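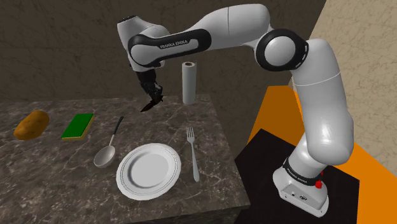

Can a machine do the washing-up yet? It can manage a plate on a good morning, if you aren't in any hurry for your tea.

So my aunt told the man from Ikarent, who had driven over from Cakham in February to hear how Prultside was getting on with its arm. She had run the canteen there for 40 years and was fond of the thing, in the way you'd be fond of a slow nephew.

"It'll pick up a sponge lovely," she said, pouring him a cup (he hadn't asked, but he looked perished). "Forks, now, it has up to four goes at a fork. And I wouldn't give it a potato to peel, poor lamb."

He wrote down potato and underlined it.

"Does it save you time?" he asked.

"Oh, no, love," said my aunt, reaching for the tea towel. "But I do talk to it, and it's never once gone off for a smoke."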